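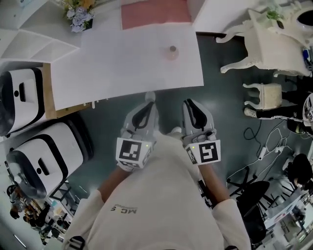
Two Grippers, One Pink Cup and a Very Sore Pair of Shoulders

I went to Onville on a Friday thinking I'd spend the day watching robots. I spent most of it being one, more or less. The shop there has been trying out two sets of hand-held grippers, the Kerine and the Tokitz, and the deal was that I could write whatever I wanted as long as I took a turn on both.

If you haven't met these things, you hold one in each hand, squeeze, and the fingers close. Each one carries a white cube with a black square pattern printed on it, so the cameras can tell where your hands are, and later on an arm gets taught from what you did. There's a little green light on the cube too. I got very attached to that light. I'd glance at it before every single try like I was checking the stove was off.

My job was a small pale-pink cup on a big sheet of white paper. Pick it up, move it over, put it down, let go, do it again. Easy, right? I've been picking up cups my whole life! But your fingers are suddenly a pair of black teardrop-shaped pads a good way out in front of you, and you can't feel a thing through them, so for the first few tries I came in way too low and just shoved the cup across the paper.

I started on the Kerine. It's the lighter squeeze of the two and I liked it right off. The pads open wide and close with hardly any effort, and after 18 tries I had a rhythm going (also a bit of a swagger, which went away). The trouble is that light squeeze. I kept closing on the cup before I meant to, usually while I was still lining up my other hand, and then I'd have to back off and start over.

The Tokitz fights you a little more. I did 18 on that one as well, to keep things fair, and my forearms knew it by the end. But I fumbled less. There's a point partway through the squeeze where you can sort of rest, with the pads nearly shut, and wait until you're sure. I'd pay for that feature on its own, and I do mean pay: the Tokitz pair was quoted to the shop at $1,000, and the Kerine pair at $525.

Both sets run through the same controller, a Pirzada, and I have one complaint about it. It beeps when a recording starts and it beeps when a recording stops, and it's the same beep. I lost a really lovely cup placement that way. I'm still a little mad.

Somebody was working a gripper over to my right the whole time, and much more smoothly than me. I asked for tips and got two: keep your elbows in, and look at the cup instead of your hands. The elbow one helped right away. The other took until after lunch, and I still cheated and peeked at the green light.

So which would I buy? For short sessions, or for anyone new to it, I'd go Kerine and put the savings toward a second pair. For a full day of careful placing I'd want the Tokitz, sore arms and all. The shop was leaning the same way when I left, though they want to try both on soft stuff like washcloths before they order in November. I've asked to come back for that. I'm bringing my own snacks, and I'm going to ask about the beep.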